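Notes for Session 4: Laying Out a Tabletop

Hi all. These are the notes I promised for the people who missed the afternoon, and for the people who were there but spent it wrestling with the tape dispenser (I saw you, and I sympathize). They follow more or less what I said out loud, with the detours trimmed and a couple of new ones added. Bring them with you next time, because we'll be working from the same layouts.

Where we left off

Last session was all about sorting: what goes with what, how many groups you can keep in your head, why the "misc" pile always wins. This session starts once the sorting is done and you have to decide where on the table each group lives. I used to think of this as the boring part. Then I spent a February helping Atieno Swai set up the sorting tables at Ballotden, and she redid my layout twice before lunch, very politely, and both times the work got easier. So now I give it a whole session.

Vocabulary I'll keep using

Cell: one marked-off area of the table. It doesn't have to be square, and it doesn't have to match its neighbors.

Home: the cell where a thing belongs when you aren't using it.

Landing area: a cell you leave clear on purpose so there's somewhere to put down whatever is in your hand. If you take one word home from this handout, take this one!

Line: the tape, pencil mark, string or whatever else separates two cells. The middle of a line belongs to both cells, and yes, we argued over that for a good while.

Choosing your lines

Masking tape is cheap and everybody has some, but on a tan or brown board it nearly disappears, and if you leave it down for a whole term you'll be scraping it off with a fingernail. Painter's tape is what I reach for. It shows up, it lifts off, and you can change your mind. Pencil is lovely on paper and useless on anything you plan to wipe. Wen-hsiung Lam swears by chalk line for big surfaces, and he's right that it gives you the straightest result, but you do end up with chalk on your sleeves, and I've ruined enough cardigans.

Whichever you pick, start by wiping down the surface and letting it dry. Then put your long lines down first, the ones that run all the way across, and fit the short ones between them. If you start with a short one you'll be chasing that first mistake all over the table.

Press the tape from the middle out toward the ends. Pulling it tight from one end to the other stretches it, and stretched tape likes to creep back overnight.

How big should a cell be?

Bigger than the thing plus your hand. People measure the object, draw a neat little outline to fit, and then find they can't get their fingers in to pick it up. For the small pieces in the Wendo boxes (the plastic shapes and blocks we used in session 3) I'd go to at least double the width of the piece. For mugs, folders, jars and so on, set the thing down, put your hand around it the way you'd really grab it, and mark outside your knuckles.

The other question is how many. Somebody asked whether more cells means a tidier table, and my answer was no, up to a point, and that point comes sooner than you'd expect. With 2 cells you're basically making piles. With 4 or 5 most people can remember what goes where without labels. After that you need labels, and once you need labels you should ask whether two of the groups would be happier together.

Where does the bin go?

Along an edge, with a line leading up to it. You want a clear path from the middle of the table to the bin, so that dropping something in doesn't mean reaching over three other groups. At Ballotden we first had ours in a corner, which looked great and annoyed everyone who happened to be left-handed.

A word about crooked lines

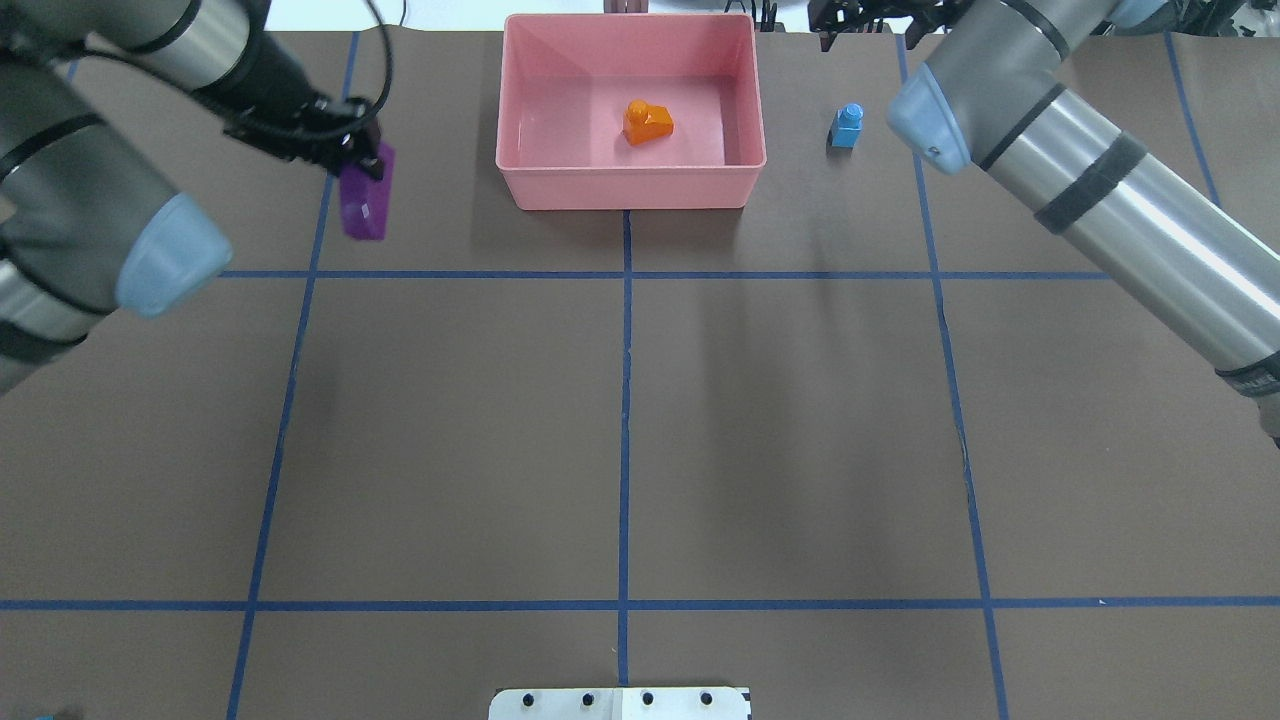 Straightness gets far more worry than it deserves, and I say this as someone who once pulled up an entire layout over a wobble. A line has one job, which is to let you tell at a glance which cell you're in. Look at the blue tape on the brown board: the line running down the center is slightly wavy, and the one on the left goes off at a slant toward the near corner, and you can still read the cells perfectly well. Notice too that the largest cells are in the center and the lower half, and they're empty. I'd happily call those landing areas. If that purple piece needs to be set down for a minute, there's plenty of clear board for it.

So please don't pull your tape up just because it wanders a bit. Pull it up if a cell has gotten too narrow to use, or if two lines come so close together that you've made a sliver where things will get stranded. Slivers are the real nuisance. Small pieces end up straddling them and then you're back to arguing about who owns the middle of the line.

Try it at home

Pick one surface you use every day. A desk is good, a kitchen counter is better, and the top of the dresser is for the brave. Clear it off, sort what was on it the way we did in session 3, and tape out a layout with one landing area that you leave alone. Live with it for a few days before you change anything. Then move just one line and see whether the surface gets easier to use or harder.

Jot down which line you moved and where it went. A rough pencil sketch is plenty, and the back of an envelope is fine by me.

Reading

The Mladenović chapter is in the course folder. Skip the opening section unless you enjoy warehouse history (I do, but I'm told it's a slog) and start with the part on reach. The Fillent worksheet goes with it. Question 2 has a typo, so where it says "height" read "width."

Next session: drawers. Bring a ruler and an empty shoebox if you have one.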